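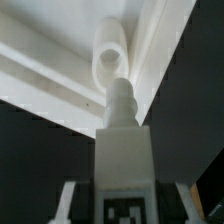 Wrist-level view in the test cell. A white block carrying a square marker stands between the two gripper fingers.

The assembly cell at Sikden's plant in Brultness occupies the floor space of one former hand bench. It has two arms, a black table and a green backdrop, and it is assigned a single family of jobs: taking white plastic parts from known positions and placing them in or against a shallow tray. The company makes housings and inserts for laboratory dispensers. The finished product is sold under the name Sesetti, and every unit passes through some form of tray loading before it is closed.

Until January, tray loading was done entirely by hand. Sixteen people worked the line across two shifts, and each of them spent part of the day on it. The task is simple to describe and tiring to perform. Parts have to be seated squarely, pressed to depth and checked, and the wrist does most of the work. Supervisors rotated people off the bench at fixed intervals, and the rotation was the part of the schedule that broke first when someone was out sick.

Trí Hứa, the process engineer responsible for the cell, says the decision to automate started with the rotation chart. "We were planning the whole shift around one bench," Hứa says. "If we moved that bench, we could plan the shift around orders."

Setting up the parts

The cell is still in its test stage, and the parts used in it are stand-ins for the production ones. White blocks carry square black-and-white markers on their faces, and the cameras locate each block by its marker. A flat sheet with four more markers gives the software a reference on the table surface. Production parts will not carry markers. The purpose at this stage is to measure placement error with a target whose position is known, then repeat the measurement as the markers are removed.

Placement is judged on position, on angle and on whether the part stays where it was released. A block that is tall for its base is the hardest case for the last of these. The fingers must open evenly, and if one pad leaves the surface late, the block leans. Operators who loaded trays by hand know the effect well, and they correct for it with a fingertip without thinking about it. In the cell the correction has to be written as a motion: open, pause, back off along the axis of the grip.

Much of the tuning has been done by people from the line. Sikden asked for operators to work with the engineering group, and each of them received 36 hours of instruction before running the arms without an engineer present. The course covers jogging the arms at low speed, teaching a position, reading the fault log and restarting after a stop. It does not cover programming beyond the editing of waypoints.

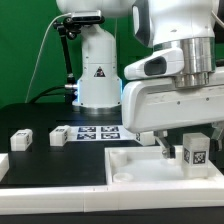

What the operators do now

The job titles have not changed, and neither has the pay scale, a point that several people on the line raise before any technical one. The content of the work has changed. An operator assigned to the cell lays out the blocks at the start of a run, confirms that the cameras register them, and starts the sequence. During the run the operator logs each placement and classifies each stop. Between runs there is a reset, which is done by hand and takes longer than the engineers first allowed for.

The log is the largest new demand. The first version of the form had too many fault categories, and entries from the two shifts could not be compared. One shift recorded a leaning block as a grip fault, the other as a release fault. The form was shortened after the operators met to agree on terms, and the earlier entries were set aside. More than 260 runs have been recorded on the new form.

Phí, a shift lead who spent years at the hand bench, describes the new work as less tiring for the hands and more tiring for the eyes. "At the bench I could talk to the next person," Phí says. "With the arms I have to keep looking. When they are moving I don't want to look away." The company has since placed a second chair at the cell and moved the log station so that the screen and the table can be seen from the same seat.

There is a question of skill as well. Hand loading was where new hires learned the parts: which faces scratch, which inserts tolerate pressure, how a good fit feels. If the task moves to the arms, that training has to take place somewhere else. Sikden intends to keep one manual bench open for new staff and for short orders, where programming a layout would take longer than loading it. 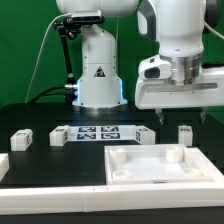
Last updated: 9 August 2025

Layout remains the practical limit on the cell. The test tray has a round boss near each corner, and its position relative to the front rail matters for every taught point. A tray set down slightly out of place shifts all of them. The reference sheet allows the software to correct for part of this, but it cannot correct for a tray that is not seated flat. Operators check the tray by pressing on opposite corners, a habit carried over from the hand bench and now written into the setup procedure.

Hứa has asked for a locating fixture that would hold the tray in one position. The line staff have asked for it to release with one hand. Both requests are with the tool shop, and the design has gone back once for a latch that pinched.

No date has been set for production parts. The next set of runs will use blocks with markers on one face only, and the shift assignments for that work have been posted beside the manual bench.

We use cookies to remember your settings and measure readership. By continuing to browse, you accept our cookie policy. Accept | Manage settings

Contact the editors | Reprints and permissions | © 2025 All rights reserved | Back to top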